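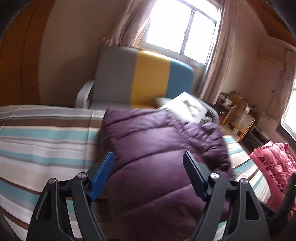
Asked by **Gönül Akyol** · September · 463 views · 3 answers

## How do you fold something this puffy so that it stays folded?

I've finally started on the big bedroom sort-out and I'm having a lovely time with it, except for the quilted things! Jumpers, fine. Sheets, fine (even the fitted ones, I learned that trick on here last year). But anything shiny and padded just slides about on the bed and puffs itself up again the second I let go.

The purple one is the worst. The outside is so smooth that one layer won't sit on top of another, and by the time I've got one side tucked in, the other side has opened up. I've tried rolling it and I've tried folding it in thirds. I ended up with a sort of purple cushion both times.

I have one long drawer free and the top shelf of the wardrobe, which is 355 mm high inside. I'd love to get the purple one plus two padded waistcoats and a light quilt up there without having to lean on the door.

Two things I'd like to know:

- is there a proper order for folding padded stuff, or does everyone just squash it?
- are vacuum bags all right for it? I've got a Pakomell one still in its packet but I don't want everything coming out flat in the spring.

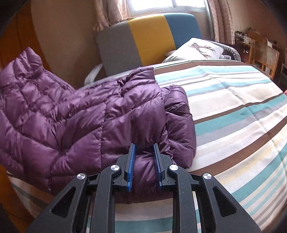 **Stellan Lunde**

Squashing is part of it, but squash first and fold second! It made such a difference when I swapped those round. You're fighting the air, so get it out before you make any folds you care about.

For a padded coat I do it like this:

1. Zip it up all the way and lay it face down, as flat as it'll go. On the bed is fine, on a carpet is better because you can lean on it.
2. Fold the sleeves straight across the back.
3. Press from the hem up towards the neck with your forearms, slowly. You'll hear the air going out.
4. Fold one side in to the middle, then the other, so you've got a long strip.
5. Roll from the hem, quite tight, kneeling on it a bit as you go.
6. If it has a hood, turn that inside out over the roll and it holds the lot together. No hood, use a wide ribbon or an old pillowcase.

The first one took me 10 minutes and now I rather look forward to it. A quilt goes the same way, just start at step 3 and fold it lengthways until it's as wide as your shelf is deep.

Oh, and put a cotton sheet or a towel underneath. Shiny on shiny is hopeless.

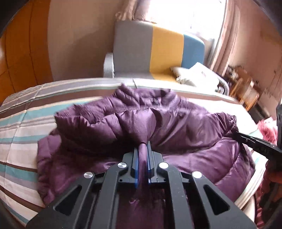 *Purple puffer, part folded, on the striped sheet.*

**Graziella Longo**

Stellan's pillowcase idea is brilliant, I do all of mine like that now and they stack like loaves. Pick a case that's a bit too small.

On the vacuum bag: I'd use it for the quilt if the filling is synthetic, and only suck out about half the air. I wouldn't do it with down. Mine went in for a whole winter and came out with lumps in the corners, and it needed a good few goes in the dryer with tennis balls to come right. Check the label for what's inside before you decide.

Make sure everything is bone dry as well. Hang it up overnight if you're not sure.

**Shabnam Dhanial**

just hang it? mine's been on the back of the door for years

> **Gönül Akyol:** No room on the door, Shabnam, that's where the dressing gowns live! Stellan, I've done the first waistcoat your way and it's TINY. Moving on to the second one now. Graziella, I'll dig out the labels tonight, thank you both so much!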